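Small Round Tables - Your Questions Answered
Clutia Home & Desk

We get a lot of letters about the little round tables, and since so many of you are using them as writing desks these days, it seemed only kind to put our answers in one place. Pull up a cushion and have a look through. If your question isn't covered, the address is at the bottom of the page.

Is a round table really big enough to work at?
For one person with a notebook, a pen and a cup of tea, yes, and very pleasantly too. The Vellura is 25 inches across, and most people find that's plenty once they stop treating it like a full desk. If you like to spread papers out in every direction, you'd be happier with the Flellard, which gives you 46 inches and a good deal more elbow room (it does take two people to get it up a flight of stairs, so please ask a friend).

How do I keep it from filling up with bits and pieces?
Oh, we all have this trouble! The best habit we know is to clear everything off at the end of the day, even the things you plan to use again tomorrow. Keep one shallow tray nearby for pens, clips, rings of tape and the other small things that wander. Fulvio Bortolotti, who runs our workshop, allows himself one book and one pen on the table at a time and is quite strict about it. I manage two books on a good day.

Will ink come off the white top?
Ballpoint usually does, if you get to it soon. Use a damp cloth and a drop of dish soap first, then dry it well. For older marks, try our Sang cleaning paste on a spot near the edge before you do the middle. Please don't use scouring pads - they dull the finish, and we can't put that right for you afterward.

Can I use it on a concrete floor?
Certainly. Stick felt pads under the base, and check them every few months, as grit works its way in and will scratch both the table and the floor. A rug is nice too, and much warmer on the feet in winter.

Where should my phone and chargers go?
Wherever they won't get kicked, really. Run the cords along the wall if you can, and keep the power strip off to one side where you won't step on it when you get up. A phone sitting half on and half off the edge will find its way to the floor sooner or later, so give it a proper spot of its own. 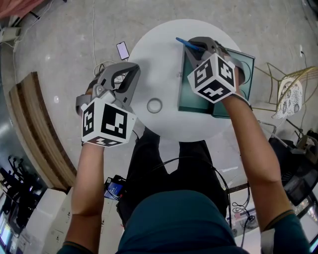
What if my table wobbles?
Turn it over onto a blanket and tighten the center bolt with the key that came in the box. Nine times out of ten that does it. If it still rocks, try it in another part of the room, as plenty of floors have a dip in them. After that, write to us and we'll send a new foot.

How much weight will it hold?
The Flellard is rated for 200 pounds spread evenly over the top, and the Vellura for a bit less. Neither one is meant for sitting or standing on, however tempting it looks when a light bulb needs changing.

How do I reach you?
By letter at Clutia, P.O. Box 439, or through the contact form. We close for two weeks in May, so replies are slower then.

Page last updated February 2023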